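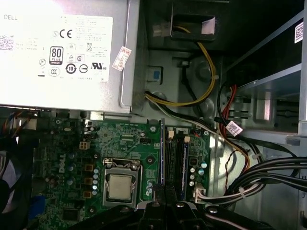
*The label side of a Dell power supply, with the 80 PLUS badge.*

## Refurbishing bench: power supplies and memory

The Grarelton bench has been working through the desktop towers that came in from the Mistolent office closure. So far 67 machines have been opened, checked and logged. Most need very little: a cleaning, a new drive, more memory.

Before you do anything else with a tower, read the label on the power supply and copy the model number and wattage onto the job sheet. We had 3 sheets last month with that line left blank, and each of those cases had to be opened again. If the print is too small, take a picture with your phone and enlarge it. The 80 PLUS badge tells you the unit met an efficiency standard. It does not tell you the wattage, so please don't write "80" in that box.

Look at the cables next. A loop of wire that stands up from the case wall can get pinched when the side panel goes back on. Press it down gently and see that it stays there. Connectors with nothing to plug into can be left alone unless they reach a fan. Tape that was on a cable when the machine arrived can stay if it is still sticking.

Then memory. Lay the case on its side with the panel off, unplug the power cord and hold the power button in for a few seconds. Touch bare metal on the case before you pick up a module. Line up the notch with the key in the slot before pushing – a module that is the wrong way around will not go in, and forcing it can crack the slot. Press on both ends until the latches close.

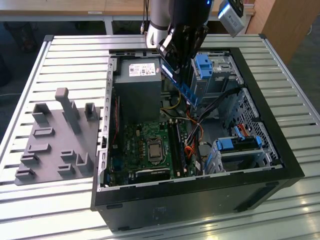 Thảo Khổng writes that the instructions ought to say what to do when a machine won't start after new memory goes in. She takes the module out, wipes the contacts with a dry lint-free cloth, and tries it alone in the first slot before blaming the board. On the last batch that fixed all but one of hers, and she would like it printed on the back of the job sheet.

We will add it at the next printing. Until then, write the result of the second try in the notes box, along with the slot you used.

Tested modules are in the Plistasex drawers, sorted by size. Untested ones go in the Obi bin under the bench and should not be mixed in with the others. The spreadsheet of parts is now up to 3,043 lines, and Siu-fong Chow is clearing out duplicates. Please don't add new rows until she has finished – leave a paper slip in the tray with the part number and your initials.

The next full parts check is in June. Cases without side panels will be dealt with then.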